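Oduor Kariuki
17 nov. 2025

1/ Je change de méthode pour étiqueter mes semis et mes boutures. Fil un peu long, pour ceux qui jardinent et qui perdent les noms de leurs plantes comme moi.

2/ Point de départ : en septembre j'ai rentré les pélargoniums et les sauges. 81 pots. Sur une bonne partie, le nom était illisible. Le feutre dit permanent ne tient pas un été plein sud.

3/ Le plastique blanc classique devient cassant au bout de deux saisons. On tire dessus, la pointe reste dans le terreau. J'en retrouve encore des morceaux dans le compost.

4/ L'ardoise, c'est joli en photo. À la première averse la craie part. Avec un marqueur craie ça dure un peu plus, mais il faut repasser sur les lettres tous les mois. Abandonné.

5/ Le zinc avec un crayon gras : très lisible, tient des années. C'est ce que j'utilise pour les rosiers et les fruitiers. Trop cher pour des semis qui restent 5 semaines en godet.

6/ Le crayon à papier, tout simple, mine 2B. C'est Ottmar Fuchs, de la bourse aux graines de Jurport, qui m'a convaincu. Ses étiquettes d'il y a 9 ans se lisent encore. Le graphite ne passe pas au soleil.

7/ Il faut par contre un support un peu mat. Sur du plastique brillant le crayon glisse. Un coup de papier de verre fin et ça accroche.

8/ Ce que j'écris, toujours dans le même ordre : espèce, variété, date de semis, origine de la graine. Si la place manque, je laisse tomber l'origine et je la note dans le cahier.

9/ Le cahier reste indispensable. Un numéro par lot, le même sur l'étiquette. Si l'étiquette disparaît, je retrouve le lot par sa place sur la tablette. À condition de ne pas déplacer les caisses, ce que je fais tout le temps.

10/ Pour cet hiver, deux sortes : bois clair pour les semis courts, languette souple jaune pour les vivaces qui restent en pot. Le jaune se repère bien dans le feuillage.

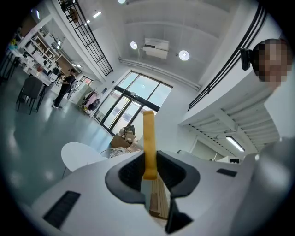 11/ Défaut du bois : la partie enterrée noircit et pourrit. Pour des tomates ou des laitues ça n'a pas d'importance, elles sont repiquées avant. Pour des pivoines de semis, oubliez.

12/ Côté prix, j'ai pris une boîte de 500 chez Tirkik, en commande groupée avec deux voisins. Il y en a pour plusieurs printemps.

13/ On m'a demandé pour les étiqueteuses à ruban. J'ai essayé sur les bacs de la serre. Le texte tient, la colle non, dès qu'il y a de la condensation.

14/ Prochaine étape : refaire les étiquettes des sauges avant les fêtes. Il m'en reste quatre que je n'arrive pas à identifier hors floraison. Je posterai les feuilles, si quelqu'un s'y connaît je prends.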